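Apr 8, 2019

Glue notes, continued. Hide glue batch four, the Plevine granules, soaked overnight in the cold cupboard and brought up slowly in the old egg pan. It smelt the way it always smells, and Aurel Rusu opened the window without a word and then shut it again when the draught got at the pot. I have told him the draught is worse than the smell. He has told me his view of that.

The job is still the Stamow piano stool, which came in with three legs and a carrier bag. The fourth leg was in the bag, along with a good deal of somebody's yellow wood glue, gone hard as toffee in the mortise. Warm vinegar and a blunt chisel got most of it. The rest is down where no chisel goes, so I am pretending it's structural.

Test joints from last week: offcuts of beech, end to side, clamped overnight. Loaded them with the weights from the back shelf until they let go. Fresh batch held to 33 kg. The batch that had been reheated four times let go at 20, with a small polite click. I had been telling people for years that reheating does no harm. Would whoever wrote that in the front of this book in July please cross it out. (It's my handwriting. I know.)
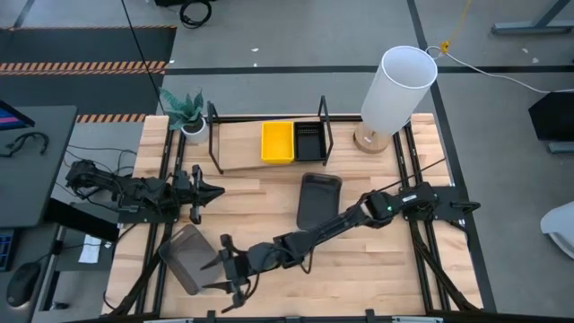
Thinning is the other thing. Roxana wants it runny enough to go in the syringe for the veneer blisters on the Wong cabinet, and I want it thick enough to be glue. We settled on a splash more water and a pinch of urea, which buys a longer open time and makes the pot smell of something worse. Did the two blisters on the left door this morning. One lay down flat. The other lay down, thought about it and got up again. Will go back with a warm iron and brown paper, and a caul cut to the curve this time instead of a flat one and optimism.

Cost, for those who ask: the new tub of granules was 199 with the carriage, and the invoice from Trerkorier has the cabinet job down as 945 all in. At the rate I'm going over the left door, I would be better paid picking fruit.

Things to remember before the next lot:
Soak in cold water, never warm. The lumps in batch three were my doing.
Lid on the pot. The skin on top isn't a feature.
Label the jars with the date. "New one" stopped being helpful some time ago.
Warm the stool leg before gluing. The cold joint gelled on me before I had the clamp shut.

Roxana Grecu has the small thermometer and says she hasn't. The big one reads three degrees high, so take that off whatever it tells you.

Stool leg went in dry just before lunch and fits, with a hair of wobble on the window side. Shaving from the beech offcut should take that up. Glue tomorrow, if the pot behaves and the vinegar has dried out of the mortise.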